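Ebony Wihongi and the robot on the training floor

By the time I got through the visitor desk at Dornmont, Ebony Wihongi had already been at her bench for an hour and was on her second mug of tea. She waved me over with her elbow (gloves on) and told me to mind the cable.

Ebony is a senior bench trainer in the surgical skills unit. The unit teaches theatre staff and junior surgeons to stitch, and it also tests thread and practice pads for other people. She has been there long enough to remember when every stitch in the building was put in by hand, mostly hers. Then last March the robot came, and a good part of the stitching went with it.

I wanted to know what that had been like. I'd half expected grumbling, and I did get a bit.

"I sulked for about 3 weeks," she said. "I'll own up to that. You spend years getting a knot to sit flat and then you're watching a machine have a go at it. And the early ones were terrible! Tails everywhere. I was delighted."

And now?

"Now they're all right. Some of them are very nice. I've stopped being delighted."

The robot runs a plan written in a bit of software called Muler, which decides where the stitches go and hands over to a person whenever it isn't sure. That handing over is the part that has changed the day most. Ebony used to sew; now she mostly watches, and then all of a sudden has to be very awake.

"People think watching is a rest," she said. "Sit and watch a screen for a morning and tell me how rested you are. When I was stitching, my hands kept my head company. Now my head's on its own."

She put this to her manager, and the watching spells were cut down, so nobody on the team does more than 70 minutes at a stretch. It took a while to get that written into the rota. Before it was, people would just carry on until someone noticed they'd gone a bit glassy.

What about the hands themselves? I'd noticed she was rubbing her thumb.

"Oh, that's old," she said. "That's from before. Needle holders, all day long. It's better than it was, if you want me to say something nice about the robot. I can open a jar again." She laughed. "My husband's put out. It was his one job."

The thing that really worries her is practice. She puts aside an hour at the end of every shift to sew by hand, and makes her trainees do the same, though it isn't in anybody's job description. When the robot stops halfway along a line, somebody has to step in and finish, and she doesn't think you can do that well if you haven't held a needle since last month.

"You'd be picking up somebody else's knitting," she said. "Have you ever tried that? Their tension's all different. It's horrible."

There was some trouble over jobs at the start, and she didn't skip round it. The team was 7 people when the robot was announced, and they were all called into a room and told no one would be going. "Which is what they tell you when someone's going, isn't it?" In the end 2 of them did leave the bench, but they moved upstairs to work on the Erham project, which looks at how thread behaves when it's pulled about. One of them loves it. The other comes down at lunch to complain about the chairs.

The newer people have come at it from the opposite end. They learnt on the robot's controls first and got to the needle holder later, and Ebony finds it strange to teach that way round. They're quick, she says, and they aren't frightened of it. They also trust it more than she'd like. She makes them look over every knot on a finished pad and say out loud what they think of it before she'll let them see the score that comes up on the screen.

"Because once you've seen the number you can't unsee it," she said. "You'll look at a scruffy old knot and think, well, it got a good mark, it must be fine. I want them to have an opinion first. They can be wrong, I don't mind wrong."

Does she ever disagree with the score herself?

"All the time. It's very keen on spacing. I care more about the tails, me. Too short and I'm nervous, too long and they get in the way of the next one." Her notes on this now go back to the people who look after Muler, and she gets an afternoon a month to talk it through with them. She likes that more than she thought she would. It's the first time in her working life, she told me, that anyone has asked her to write down what she knows.

I asked if she'd go back to the old way if somebody gave her the choice. She thought about it for long enough that I started looking at my notes.

"Mornings, yes," she said. "Afternoons they can keep it."

Then something chirped at the bench, and she was off her stool and pulling her glasses down before I'd closed my notebook.
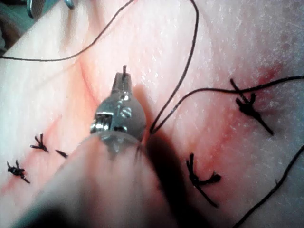

Next in this series: the packing hall at Zaki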